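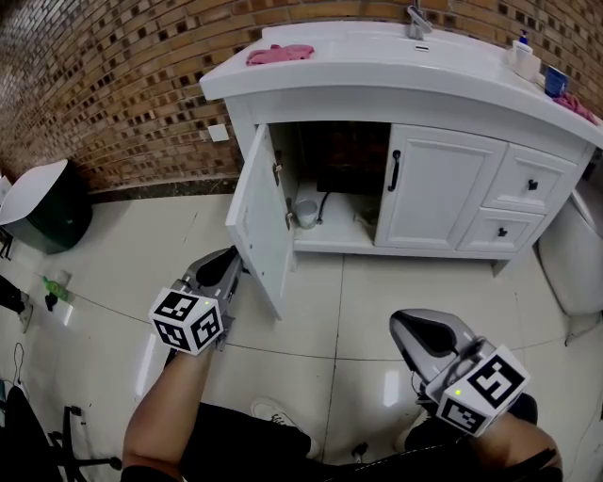

The Tesstead at our house, with the left door open and the pink cloths where they usually end up.

Flinesia Tesstead bathroom vanity, long-term review
15 Feb 2019

I promised a few of you in the comments that I would come back to the Tesstead once we had lived with it for a good while, and I am finally keeping my word. We had it put in last June, so it has been through a hot summer, a houseful of holiday guests and one very messy stomach bug, and I feel I know it pretty well by now.

A little background first, for those who are new. Our old vanity was a Zosgate that came with the house, and I disliked it from the day we moved in. It had one wide door that hit me in the shins, no drawers at all, and a top with such a sharp corner that I had a bruise on my hip for most of our first winter. So when it came time to replace it I had a short list of demands. I wanted real drawers, I wanted a top without corners to walk into, and I wanted something white and plain, because the wall in that bathroom is brown brick and quite busy already, with tan bricks mixed in and all those small dark squares. I love that wall (I know not everyone would!) and I didn't want a cabinet arguing with it.

The Tesstead is what we settled on after far too many visits to the Metwally showroom. It's a white cabinet with doors on the left and two drawers on the right, one above the other, and a white top that curves along the front. The curve was what sold me. It looked a bit fussy under the showroom lights, but at home it's the part I would miss most. You come around it half asleep in the morning and it just lets you by. No bruises so far.

The drawers are my favorite thing after that. The top one holds toothpaste, floss, hair ties and all the little bits that used to live in a mug, and the bottom one takes hairbrushes and the first aid things. They have black knobs, and the closed door next to them has a long black handle, set upright. I was worried that the black would look harsh against the white, and for the first week or so I did think about swapping everything out. Then I stopped noticing, and now I think it's rather handsome. The faucet is chrome, which we chose ourselves, and I can hear my sister-in-law telling me that you're supposed to match your metals. I didn't, and I sleep fine.

Now for the cupboard part, where I have some grumbles. Anyone who has owned a bathroom vanity knows that the space under the sink is never as big as the outside promises. You have the pipe curving down through it, and in this one that pipe takes up the best spot. Tall things have to go off to the side. I had pictured neat baskets in there, and I even bought 2 of them before measuring, which was silly of me, and they went straight to the linen closet. These days I keep very little in it, a can down on the floor of the cabinet toward the left, and I'm happier with it that way. If there's ever a drip, I want to be able to see it.

The doors swing nice and wide, I will give them that. You can get right in there on your knees with both arms, and there's nothing in the way. Each door hangs on metal hinges that you can adjust with an ordinary screwdriver. Ours needed adjusting after roughly 4 months, when the left door began to rub very slightly at the top. It took a quarter turn of one screw and has behaved ever since.

Cleaning is easy, with one warning. The doors have a recessed panel, and dust settles along the lower lip of it, so you do need to run a damp cloth in there now and then. The top wipes down beautifully. Toothpaste, soap, the blue shaving gel that stained our old one – all of it comes off. I keep a cloth at each end of the counter, one by the door side and one over by the soap pump, and a quick wipe after brushing is all I ask of anybody.

Counter space is generous for a cabinet this size. The soap, a small cup and a couple of other things sit together at the right rear corner and still leave plenty of room to put down your glasses or a change of clothes. We have the toilet right beside the drawers and I was nervous about that, but both drawers open without any trouble.

Putting it in was a long afternoon for two people, and the instructions from Flinesia were skimpy. There are 6 pages, mostly drawings, and the drawing for the back panel was printed so dark that we went by guesswork. Have a pencil and a level handy, and check your floor before you start. Ours is big glossy tile, which looks flat and isn't quite, so we used a couple of shims at the left.

Would I buy it again? Yes, I would, though I'd ask Metwally to show me the inside with plumbing in place, and I'd leave the baskets at the store. If you need to store a lot of bulky things under your sink, look at something with a deeper cupboard. If you're more of a drawer person like me, go and pull these open a few times and walk around that front edge.

Next month I'm hoping to get to the towel rail, which has been leaning in the hallway since before Christmas.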